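# The Pultel Hinge Oil, 100 ml bottle

We started selling Pultel oil from the back of our shop in Triltorbridge because customers kept coming in to complain about squeaks, and I kept sending them off with a little jam jar of the stuff filled from my own tin. Well, that couldn't go on for ever (the jars were running out, for one thing!), so now it comes in a proper bottle with a long thin spout, and I'm very pleased with it.

It's a light, clear oil for hinges, locks, catches and bolts, and it has hardly any smell, so you can use it indoors in December with the windows shut and still enjoy your tea afterwards. The spout reaches into the gap of a concealed hinge without you having to take the door off. One drop at each moving joint is plenty. Open and close the door a few times, wipe away anything that has crept out, and leave it be until the next day before you decide whether it wants another.

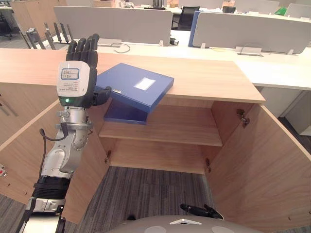
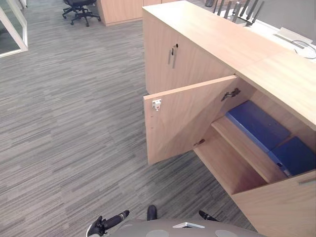

On older furniture, do please clean first. A dry toothbrush and a bit of patience will lift out most of the fluff, and if the old oil has gone sticky, a rag with a little white spirit on it will shift the rest. Keep the oil off bare or waxed timber, where it can leave a dark spot that is a real nuisance to get out. For stiff locks, put the drop on the key and work it gently in and out.

**Sizes and codes**

| Size | Code | Best for |
|---|---|---|
| 100 ml | Dauda 886 | Homes and small offices |
| 300 ml | Dauda 887 | Schools, halls, workshops |
| 2000 ml | Dauda 888 | Refilling the smaller bottles |

The two smaller sizes have the thin spout and a screw cap. The large one is a plain can with a pouring lip, so you'll want a funnel, and we do sell those as well.

Orders go out from our Cindby store room, well wrapped and standing upright. If yours arrives with a cracked cap, just let us know and we'll pop another one in the post. Empty bottles can come back to the Triltorbridge counter for a refill, and we only charge for the oil.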